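The Kerkeck had been down since breakfast, and Máté Bodnár could not have been happier.

"Wrist joint," he said, tipping the arm over on the bench so Jo could see. "It's drifting 4 degrees by the end of a run. Four! Lovely clear fault, that."

Jo had been at Nultach since June and had never seen anyone so pleased about a worn bearing. She held the torch while he backed out the cover screws and dropped them into the lid of a jam jar. The grease inside had gone the colour of strong tea. He wiped it off with a rag and hummed.

"Bring the house up, would you? Bathroom. I want to see where she thinks she is."

Jo pulled the keyboard over and loaded the practice house, all red floorboards and stone walls, and turned the view until the toilet sat over on the right with the purple bottle on its tank.

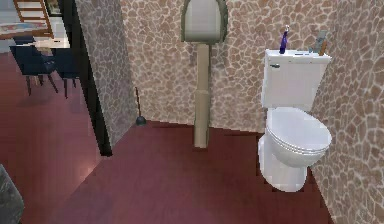 "Who tiles a whole bathroom like a garden path?" said Jo.

"Bognár did. He had one at home and he loved it." Máté slid the new bearing out of its wax paper and held it up to the lamp. "Feel that. Go on, spin it."

She spun it. It ran and ran without a sound, and she had to admit it was a beautiful thing.

They pressed it in together, Jo on the handle and Máté down at eye level calling out quarter turns. Then came fresh grease, a new seal and the cover. One screw had rolled under the Purkero manual and they lost ten minutes to it. After that the zeroing – her favourite part – where you bring the joint slowly up to its mark, tell the controller that this is home, and do it again from the other side to see whether it believes you.

It did! Both ways, dead on the line.

"Now the long one," said Máté. "Give her 200 passes, no load. And shift the view in closer while you're there, I can't see the tank from here."
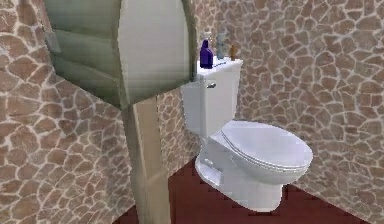 "Better?"

"Much better."

The arm lifted off its rest, turned its wrist over and back, over and back, and the old grinding was gone. Jo leaned in with her ear almost on the casing. There was just the hum of the motor and, under it, the fan in the power supply, which would want cleaning next.

Máté opened the service book, wrote Oct 6, 2020 in his square capitals, and passed her the pen.

"You write it up," he said. "You did the pressing."

She wrote bearing, seal, grease, zeroed twice, and then had to ask him how to spell Kerkeck.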